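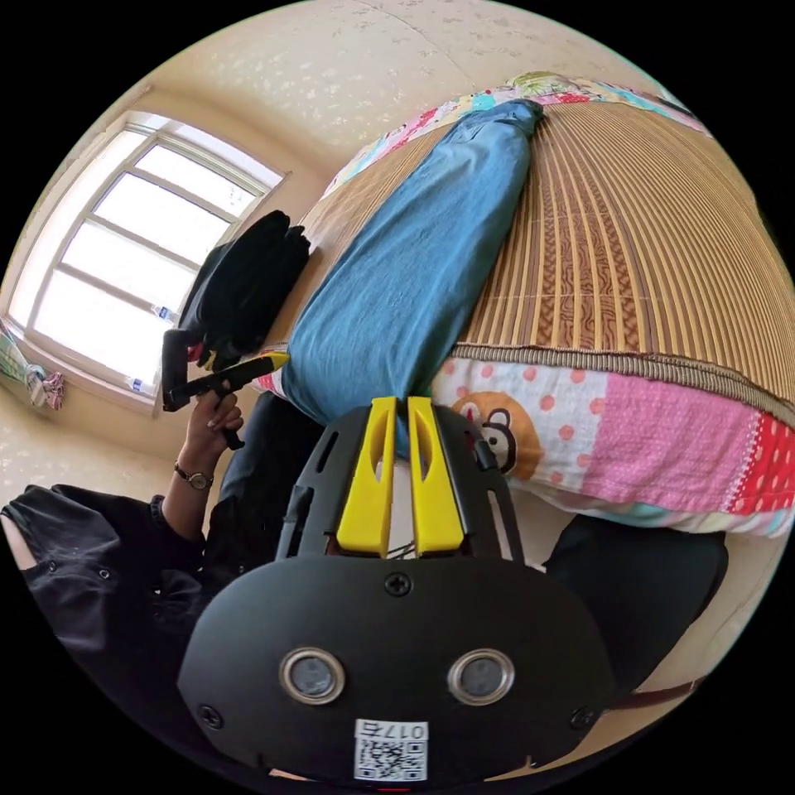 Jetting off with water toys - tips for looking after your kit at home

Right, quick page this time, we're packing. Mostly about buoyancy aids, wetsuits, kill cords and the inflatable stuff that lives in the cupboard under our stairs ten months of the year. Do this a fortnight before you go and not the night before like we did last March.

Buoyancy aids

Get them all out on the kitchen floor. Look at the label for the weight range and check it against whoever is wearing it now, kids grow. Do up every buckle. Pull hard on the straps, harder than feels polite. Any stitching that's gone pale and fluffy, bin the thing.

Squeeze the foam. Should spring back. If it stays dented or feels crunchy it has had its day. Never dry one on a radiator, ours went stiff as a board and that was 20 quid gone.

Wash in the bath, lukewarm, a squirt of washing up liquid. Rinse twice. Hang on a fat wooden hanger over the bath, zips open.

Gas-cylinder lifejackets are a different job. Unscrew the cylinder, look for rust, weigh it on the kitchen scales against the gross weight stamped on the side. If it's light, replace it. Check the date on the firing head too. Then blow the jacket up by mouth, leave overnight, see if it's still firm at breakfast. If you're flying, ring the airline about the cylinder first. Comfort Antwi had hers taken off her at the desk, no arguing.

Wetsuits

Inside out first, always. Cold water, baby shampoo if you've nothing else. No fabric softener, no washing machine. Fold it over the hanger at the waist, don't hang by the shoulders or they stretch and you end up with gorilla arms.

Smell of wee? Soak an hour in cold water with a cup of white vinegar, then rinse and rinse.

Stiff zips - rub a candle stub up and down the teeth. Beeswax is nicer but any candle does it.

Small nicks from fingernails: neoprene glue, two thin coats, five minutes between, press together. Leave it till tomorow. Do it by an open window, it stinks.

Kill cords

If you hire a jetski or a small motorboat you'll be given one, but lots of people have their own in a drawer. Check the coil still snaps back. Check the clip. Sun makes the plastic go brittle, so bend it gently and look for white lines. I wouldn't mend one with tape or a bit of string. New one, every time.

Keep it in a dark bag, not on the window sill. Ask at the hire place whether yours fits before you count on it, they're not all the same. And clip it on before you start the engine.

Inflatables

Pump up in the garden or the spare room. Wipe seams with soapy water on a sponge, bubbles show you the leak. Ring it in biro straight away or you will lose it again. Dry, then a wipe of surgical spirit, then patch. Round the corners of the patch with scissors, square ones peel.

Talc before folding, only a dusting. Roll loosely from the end opposite the valve.

Lilos and rings stay in the pool or the shallows. Wind going out to sea, leave them in the bag.

Dry bags and phones

Test a dry bag in the sink with kitchen roll inside. Hold it under for a minute. Paper damp? It'll do for sandwiches.

Phone pouches same, ten minutes this time. Fold the top three times, most leaks are from people folding once. Write a phone number in marker on a bit of card and pop it in with the phone.

Packing it all

Heavy things at the bottom by the wheels, aids round the outside as padding. Weigh the case on the bathroom scales, you with it, then you without, take one from the other. Old pillowcases make good bags for wet suits comming home.

Keep a plastic tub by the front door for bits: whistle, spare buckle, patches, glue, candle stub. Jihad Hamdan wrote in to say he tapes a list inside the lid. Nicked that.

When you get back

Rinse everything the same evening. Yes you're tired. Salt crystals chew through zips in a week. Bath, shower head, five minutes, hang up, bed.

Next page is getting sun cream off a car seat, when I've found my notes.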